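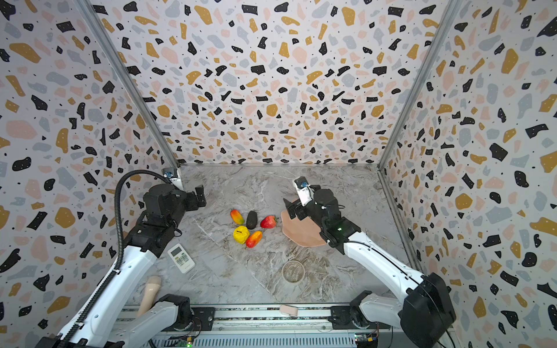

Trallent Two-Arm Bench
Research equipment, Ravus Manipulation Laboratory

Overview

The Trallent bench is a tabletop station for studying how a learned control policy handles changes in background. It carries two arms with parallel grippers on a shared linear rail, a wrist camera on each arm, and a workspace walled on three sides. The walls and the floor covering can be exchanged between sessions. The bench was built for the Oton study and is now open to outside groups by application.

Method

The Oton study asks how much of a policy's success depends on the surfaces behind and beneath the objects. Each policy is trained from demonstrations given by a human operator. It is then tested with wall and floor patterns it has not met before, while the objects and the instructions stay the same. Patterned walls, such as the terrazzo-style print, are paired with floors of a different character, such as gray marble.

Objects are drawn from a common set that includes artificial fruit, a remote control and a clear glass dish. The dish is kept in the set for its difficulty. The floor pattern shows through the base, and a policy that relies on color alone tends to place the gripper poorly.

Result

The training collection holds 414 demonstrations recorded over 20 wall and floor pairings. A further 136 test trials were run on pairings held out from training. Policies trained on the full range of pairings completed around 19 percent more of these trials than policies trained on a single plain background with the same number of demonstrations. The gain was largest for transfers between the two arms and smallest for picking up a single piece of fruit. No clear gain was found for the glass dish, and work on that object continues.

Equipment provided

Two arms with parallel grippers
Shared aluminum rail with carriage blocks
One camera on each wrist
Exchangeable wall panels and floor sheets
Common object set
Malik recording software, with one operator license

Conditions of use

Visiting groups must complete the operator course before their first session. Panels and floor sheets may be brought from outside, provided they are matte and fit the corner posts without cutting. Changes to the rail or the wrist camera mounts require written approval. Recordings made on the bench are stored by the laboratory and released to the visiting group at the end of the booking.

Applications for the period beginning in September should state the task, the objects required and the number of sessions requested.

Page last revised 2026-06-29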